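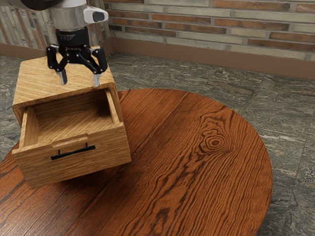 Gripper over the cabinet top, fingers spread, drawer open.

Recording a drawer demo by remote control in Zumik

Set the control rate to 30 Hz and the speed limit to 70 per cent. Check the wrist view before you start logging.

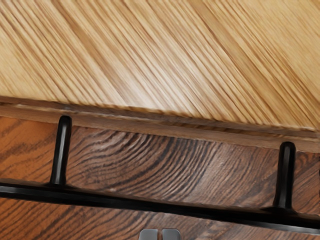 Line up the fingertips with the middle of the bar, between the two posts. Move along one axis at a time and stop for five frames before each change of direction. Save the run, reset the cabinet and repeat until you have nine clean demos. Delete any run where the arm hits a joint limit.

Filed under: Teleoperation, Simulation

Related
Exporting Zumik logs to Grodbridge
Limirby controller setup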